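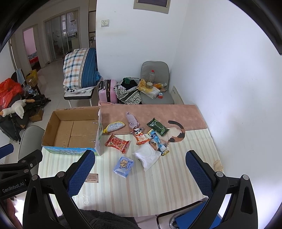

Frequently Asked Questions: Household Parcels

Which items may be sent through Ostell?
Dry packaged food, clothing and household linens are accepted. Liquids, batteries and fresh produce are not.

May I reuse a carton from the grocery store?
Yes. The carton must be clean and its bottom flaps must lie flat. Old shipping labels must be removed.

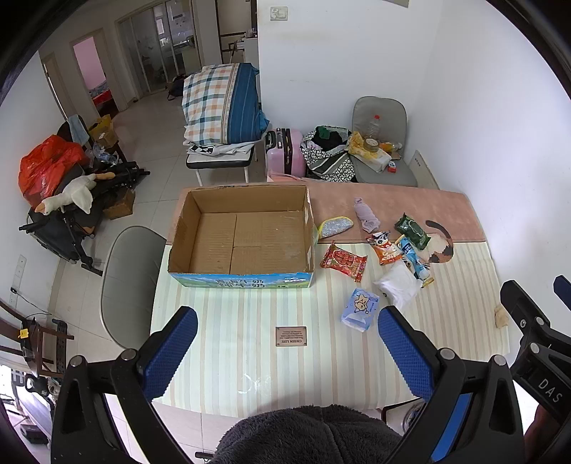 Open milk carton box with snacks and a rolled cloth beside it.

How long is a parcel held at the Bostona counter?
Parcels are held for 7 days and are then returned to the sender. Senders may request one extension of four days.

Is there a weight limit?
Each parcel may weigh up to 1,000 ounces. Heavier shipments must be booked through the Viteter freight desk.

Last updated: 2024-03-21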